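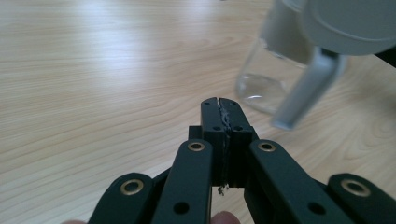 Sep 20, 2022

I finally dealt with the tape situation. We moved in August and I packed 49 boxes, and I used three kinds of tape to do it. The brown paper kind held best. The thin clear kind was the cheapest, and I am still finding bits of it on everything. It splits along its length when you pull it, so you start with a full width and end up with a strip as thin as a shoelace.

Most of the boxes are unpacked now. There are 8 left in the hall, mainly books and the winter things. I cut them open with a short blade and peel the tape off the cardboard before I flatten it, which is slow but keeps the recycling tidy. The tape goes in a bag by the back door.

The residue on the wood was the bigger job. I had taped some drawers shut on the old dresser and left it that way for weeks, which was a mistake. What worked for me was a hair dryer on low, held a few inches away, then pulling the tape back slowly at a flat angle. Cooking oil on a rag took care of what stayed behind. I left it on for 14 minutes while I did the dishes, wiped it with a little dish soap and dried it right away. Try it on the back of a leg first. One drawer front lost a sliver of finish near the handle and I will have to touch that up.

I also bought a roll of Clovska paper tape for whatever gets packed next. It tears by hand in a straight line. It does not stick well to plastic bins, so for those I went back to string.

Gladys Athumani asked in the comments last time how I labeled everything. I wrote the room and a number on two sides of each box with a marker, and kept the list in a notebook. The tops are useless for labels once the boxes are stacked. I would do the same again – only with bigger numbers.

Next is the kitchen drawer where the scissors, twine and tape ends all live together. I want one roll in there and the good scissors, and the rest can go to the garage.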